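Client Services > Surgical Pathology > Specimen Submission FAQ

Specimen Submission FAQ

This page covers tissue specimens sent to Unuris Pathology from operating rooms, outpatient surgery centers, and office procedure rooms. Cytology, bone marrow, and microbiology have their own pages. Where a facility has a written agreement with the laboratory that differs from the text below, the agreement applies.

What fixative should be used for routine tissue?

10% neutral buffered formalin. Prefilled containers are supplied by the laboratory. Do not substitute saline, alcohol, or unbuffered formalin for routine work. Saline does not fix tissue, and a specimen left in it overnight will show breakdown of the cells that cannot be corrected later. Unbuffered formalin turns acidic on standing and leaves a brown pigment in bloody tissue that can be mistaken for other things under the microscope.

How much formalin is enough?

The usual target is ten parts formalin to one part tissue by volume. For small biopsies this is met by any prefilled vial. For larger specimens, choose the container first and the volume second: tissue pressed against the wall of a tight container will not fix on the side that touches plastic, whatever the volume. If the only container available is too small, send the specimen fresh and call the Talton laboratory before pickup.

When should a specimen be sent fresh?

Fresh submission is required for intraoperative consultation (frozen section), for suspected lymphoma where flow cytometry is requested, and for any case in which the surgeon has asked for tissue to be held for culture. Fresh tissue goes in a dry sterile container, or on gauze lightly dampened with saline if the piece is small. It should not float. Mark the container FRESH on the side as well as the lid.

Muscle and nerve biopsies follow separate handling rules and must be scheduled. Call the day before.

Why is the time into fixative requested?

Two intervals are recorded for each case: the time from removal to fixative (cold ischemic time), and the total time in fixative before processing. Both affect protein-based stains. For breast specimens both are reported, and the requisition has boxes for them. A blank box is reported as "not provided," and the affected stain results may carry a comment to that effect.

Time of removal means the time the tissue left the patient. In procedures where a specimen is freed and then held in a retrieval bag until the end of the case, record the time the bag came out. If the blood supply was divided much earlier, the surgeon may add that time in the comments field. The laboratory does not calculate it.
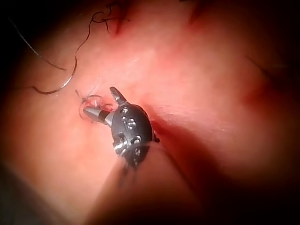

Specimens removed in a bag should be taken out of it before they are placed in formalin. Fluid exchanges poorly through a closed bag, and the center of the specimen may remain unfixed on arrival. If the bag has to be cut, cut away from the tissue and note any accidental incision on the requisition. An unexplained cut through a capsule or margin changes how the specimen is inked.

What about tissue removed in pieces?

Fragmented specimens are accepted. Submit all fragments from one site in one container unless the order of removal matters clinically. State on the requisition that the specimen was fragmented during removal, since margins usually cannot be assessed and tumor size becomes an estimate taken from the largest piece. If imaging gave a size before surgery, include it.

How should orientation be marked?

Use sutures. One short and one long is the convention most offices follow (short superior, long lateral), but the laboratory does not assume it. Write what each suture means on the requisition. A diagram is acceptable and for skin ellipses is preferred. Metal clips are acceptable where sutures are not practical. Surgical ink applied in the operating room is accepted if the color key is included and the ink was allowed to dry before the specimen went into formalin.

Orientation that exists only in the operative note will not reach the grossing bench in time. The bench works from the requisition.

What must appear on the container label?

The label goes on the container body, not the lid. It must carry:

Patient full name
Date of birth or medical record number
Specimen source, including side
Container letter, if more than one
Collection date

The name and second identifier must match the requisition exactly. Nicknames, reversed names, and maiden names are treated as mismatches.

What happens when a label and requisition do not match?

The specimen is held and the submitting office is contacted. Tissue cannot be recollected in most cases, so the laboratory does not discard mismatched surgical specimens. A person who was involved in the collection must complete a Specimen Identity Form. Processing starts when the form is received. Blood and urine are handled under a stricter rule and are outside the scope of this page.

An unlabeled container inside a labeled bag counts as unlabeled.

Can specimens be refrigerated?

Fixed specimens are kept at room temperature. Refrigeration slows fixation and has no benefit once the tissue is in formalin. Fresh specimens waiting for a courier should be refrigerated, never frozen. Freezing in an ordinary freezer produces ice crystals that distort the tissue, and it is a common cause of limited diagnoses on after-hours cases.

When are pickups made?

The Bandden courier serves all surgery centers on the Talton route on weekdays. Regular pickup is at 4 p.m. Offices on the Sartori route are served by a later run and should have containers bagged and logged by 5 p.m. Frozen sections are never sent by routine courier. Call the bench directly and a separate pickup will be arranged, or the specimen may be hand-carried.

Thursday pickups of fresh tissue for flow cytometry need a call by noon so that the receiving bench can set up the run for the next morning.

How should containers be packed?

Tighten the lid and check it by inverting the container over a sink. Place each container in its own biohazard bag with absorbent material. The requisition goes in the outside pocket, never in the sealed compartment. Wet requisitions are the single most frequent cause of entry delays at accessioning - ink runs, and the barcode will not scan.

Do not tape lids on large buckets. The locking ring is enough if it is seated all the way around, and tape has to be cut off with a blade.

Which tissues can be discarded without examination?

That decision belongs to the facility. Each hospital or surgery center keeps its own exempt list, approved by its medical staff. The laboratory will examine anything it receives with a requisition. Items on an exempt list are sometimes sent for gross examination only, and this should be stated under "Exam type." If the box is left blank, the specimen is processed with microscopic examination and charged accordingly.

Hardware removed from a patient is accepted for gross examination. Send it dry. State whether it is to be returned to the patient or retained, as the default is disposal after the retention period.

How long does a report take?

Small biopsies are normally reported 3 working days after receipt. Larger resections need longer, mostly for fixation. Fatty specimens and anything containing bone take the longest, as bone has to be decalcified before it can be cut. Special stains and outside consultation add time, and in such cases a preliminary report is issued.

Rush status is available for cases where treatment depends on the result. Mark the requisition RUSH and give a direct phone number. A rush request cannot shorten fixation.

Can a test be added after the report is issued?

Yes, as long as suitable tissue remains in the block. Use the add-on form and list the case number and block if known. Tissue from a block that was decalcified in acid may be unsuitable for molecular tests. If such testing is expected, say so at submission and a separate portion will be handled without acid where the specimen allows.

How long is material kept?

Wet tissue is held for a limited period after the final report and then destroyed. Blocks and slides are kept for years under the laboratory's retention schedule, available from client services. To keep wet tissue longer, send a written hold request before the report is finalized. Verbal holds are not recorded.

How many supply items can be ordered at once?

The online catalog lists 2,296 items across all departments, so filter by "Surgical Pathology" before searching. Orders are limited to a one-month quantity based on past volume. Prefilled formalin vials carry an expiration date and should be rotated. Expired vials can be returned with the courier in the original tray, marked for disposal.

What should be done about a formalin spill?

Small spills from a vial can be handled with the absorbent pads in the supply kit, wearing gloves and eye protection, with the room ventilated. For a bucket-size spill, leave the room, close the door, and follow the facility's own chemical spill plan. Keep the specimen if it can be reached safely. Place it in a new container with fresh formalin, relabel it with two staff present, and record the event on the requisition.

Is a clinical history really required?

Yes. A source and a procedure name are the minimum. Prior diagnoses, prior radiation or chemotherapy, imaging findings, and the clinical question should be added where they apply. "Rule out pathology" does not meet the requirement, and the case will be accessioned but flagged for a call back to the office.

Related pages

Requisition Completion Guide
Frozen Section Scheduling
Courier Routes: Talton and Sartori
Specimen Identity Form
Cytology Submission FAQ
Supply Catalog Help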